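Re: [sim-demos] Kitchen set: what to keep and what to redo

From: Ngân Vương
To: sim-demos list
Date: 17 May 2020

Replying inline to Jasen's questions so they stay in one thread.

> I started going through the kitchen episodes from March and I am not sure
> what rule we are using to accept or reject them. Some of them begin with
> the camera pointed well away from the counter. I can see mostly wall and
> ceiling for the first part, and then it swings to where the work is. Do we
> trim those, drop them, or leave them alone? Also, the operator notes say
> "good" on nearly everything, so they don't help much.
>
> Second question, are we still aiming for the same number per task? The
> sheet says 50 but Fourie told me 200.
>
> Jasen

On the first one, leave them alone for now. The start pose is drawn at random in the Gevness config, and the range for the camera angle was set wide on purpose. When we trimmed the starts in the drawer set, the policy did fine as long as it began in a pose we had kept. Started anywhere else, it sat still or drifted. I would like the kitchen set to include the part where the operator has to find the work area again, even if it is dull to watch.

There is a limit, though. If no part of the cabinet or counter is in view at the first step, reject the episode. If some of it is in view, keep it, however awkward the angle. The still below is one I would keep.

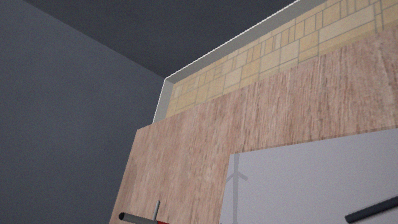
Kitchen set, simulated view. Wood-grained panel with the pale inset, tiled band behind, bar at lower right.

The fixtures are all down at the lower edge there, and I know that makes it hard to say which one is meant from a single image. The task label comes from the episode file, so please don't guess it from the picture. If the label is missing, put the episode in the "unlabeled" folder and go on to the next one. I will match those up against the operator log myself.

The other thing to watch for is texture swaps. Stekik picks the wall, tile and wood textures separately for each episode, and they should stay fixed from the first step to the last. We had a bug where a reset in the middle of a run would draw new textures without starting a new episode. If you see the tiles or the wood change partway through, reject it and write down the seed. I need the seed more than I need the episode.

On the operator notes, I agree they are no use as they stand. "Good" was the default value in the form and people left it there. I have changed the form so the field starts empty and the episode won't save until something is chosen. The choices are now:

clean: task done in one attempt
recovered: missed or slipped, then done
failed: not done before time ran out
bad: operator error, lag, wrong task, anything we should not train on

Please keep "recovered" and "failed" apart from "bad" when you go back through the March episodes. Recovered ones go in the training set. Failed ones go to the side for the success classifier, which is short of them. Only the bad ones get thrown out.

> Second question, are we still aiming for the same number per task?

The sheet and Fourie are both right, they are talking about different things. 50 is the number of accepted episodes per task that we need before the first training run. 200 is where we stop. I don't want to collect straight through to 200 and then find that the action scaling was wrong, as happened with the drawers. So 50 each, train, look at it, then carry on.

Where we are: the hinged door task has 52 accepted, so please stop collecting on that one. The sliding door and the knob are both short. I can't give a number for either until your pass is finished, as I expect the count to drop once the real labels are in.

One request for anyone driving. Please don't try to make all your episodes look the same. A few of us have got quick at this and always come in at the handle from the same side, and it shows in the data. Vary the approach when the start pose allows it. Slow is fine. Pausing for a long time with the arm still is less fine, so if you need to think or answer the door, end the episode and mark it bad.

There are 2 things I still need from the list:

First, does anyone have the config file that went with the earliest kitchen batch? The copy in the repository has a newer camera range and I can't replay those episodes exactly.

Second, if you are running the replay script on an older build of Stekik, tell me before you upload anything. The order of the joints changed between builds and the script does not check for it.

Jasen, if you get stuck on a particular episode, send me the episode number and the step and I'll look at it on my side.

Ngân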